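Bunia Two-Arm Board Cell
Set-up and Service Guide

Section 7: Recovering from a Jammed or Skewed Connector

7.1 When to use this section

Use this section when the cell stops during connector insertion and the panel shows fault 47 (insertion force limit) or fault 76 (arm-to-arm clearance). The two faults often come together. A plug that enters its socket at an angle raises the force on the left arm, the board shifts in its stand, and the right arm moves to follow it. If the shift is large enough, the clearance check trips as well.

Do not press Resume after either fault. Resume repeats the last move from the point where it stopped, and a skewed plug will be driven farther into the socket. Most of the damaged sockets returned to Satley for repair were damaged by the second push.

For faults during pick-up of the plug, see Section 6. For a board that will not sit level before the cycle starts, see Section 4.

7.2 Before you begin

You will need:
The teach pendant
A 3 mm hex key
A flashlight
A plastic spudger or other non-metal pry tool
A spare plug and cable of the type in use

CAUTION: Both arms can move while a fault is showing. The fault stops the program but leaves the motors powered. Press the emergency stop before you put your hands over the table.

CAUTION: The board may still hold a charge if it has been powered for test. Do not touch the leads of the electrolytic capacitors. Follow your site's rules for discharging boards.

Note: Keep everyone else clear of the table edge and away from the pendant while you work. Loose cables on the floor near the cell are a trip hazard, and a pulled power lead will drop the arm positions from memory.

7.3 Releasing the plug

1. Press the emergency stop on the pendant. Wait for the motor indicator to go out on both arms.

2. Write down the fault number and the step number shown on the pendant. Both are cleared at restart, and you will need them for 7.5.

3. Look at the plug from the side, level with the board. In a normal insertion the left gripper holds the plug at the left edge of the board while the right gripper presses down on the right-center area. The plug body should be parallel to the board surface. If one side is higher than the other, the plug is skewed.

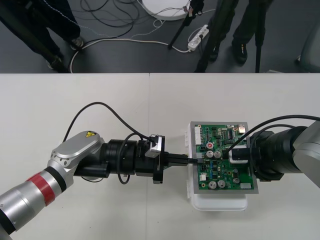 4. Check the cables on the left wrist. The long cable should loop over the arm with slack at every wrist angle. The thinner cable hangs lower and is the one most likely to catch on the stand. If it has caught, free it by hand before you release the motors. A caught cable can pull the wrist off line and cause fault 47 with nothing wrong at the socket.

5. Hold the board frame down with one hand. Release the emergency stop and select Hand Guide, Left Arm Only. Do not select Both Arms. The right arm is holding the board in place, and if it goes soft at this point the board can lift with the plug.

6. Open the left gripper from the pendant in single steps. Stop when the fingers no longer touch the plug. Opening the gripper fully in one move can strike parts mounted near the header.

7. Guide the left arm straight back, away from the board, until there is a hand's width between the fingers and the board edge. Do not lift it first.

8. Press the emergency stop again.

9. Remove the plug with the plastic tool, working from both sides in turn. Do not pull on the cable. If the plug will not move with light pressure, leave it in place, tag the board, and send it to rework.

10. Inspect the socket with the flashlight. Reject the board if any pin is bent or if the socket housing has lifted from the board. Discard the plug even if it looks sound.

7.4 Checking the grippers and cameras

A hard stop can loosen the gripper or turn the wrist camera on its post. A very small turn at the camera is enough to move the plug off center at the socket, so do this check after every fault 76 and after any fault 47 that moved the board.

1. Release the emergency stop. From the pendant, send both arms to the Inspect position. Keep your hands away from the table until both have stopped, then press the emergency stop.

2. Try each gripper finger by hand. There should be no play. If a finger moves, tighten its screws with the hex key, a little at a time on each side.

3. Check the camera on top of the gripper body. The post should be upright and the bracket above it should be firm. Wipe the glossy front panel and both lenses with a dry lens cloth.

4. Follow the cable from the bracket down behind the camera. It should curve freely and must not be trapped between the gripper and the wrist housing.
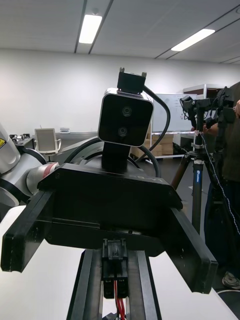

5. Repeat steps 2 to 4 for the other arm.

6. If you tightened anything in this check, run Camera Align from the Service menu before going on. The routine takes both arms through a set of slow moves. Stay outside the marked area until it reports Done.

7.5 Restarting

1. Load a scrap board and the spare plug.

2. Set speed to Low and run the program one step at a time up to the step you wrote down in 7.3.

3. Watch the force reading on the pendant during the push. It should climb smoothly and drop once as the plug seats. If it climbs in jerks, stop and check the plug angle again.

4. If the plug seats correctly, run the full cycle once at Low, then return to normal speed.

5. If fault 47 comes back at the same step, check the pick-up position of the plug (Section 6). If fault 76 comes back, contact Orkside service with the fault log. Do not raise the force limit or shrink the clearance zone to clear a repeat fault.

Note: Cells supplied with Requena board stands have a separate clamp setting. Set the clamp to 108 on the stand menu after any board change. A lower setting lets the board creep under the push and is a common cause of both faults.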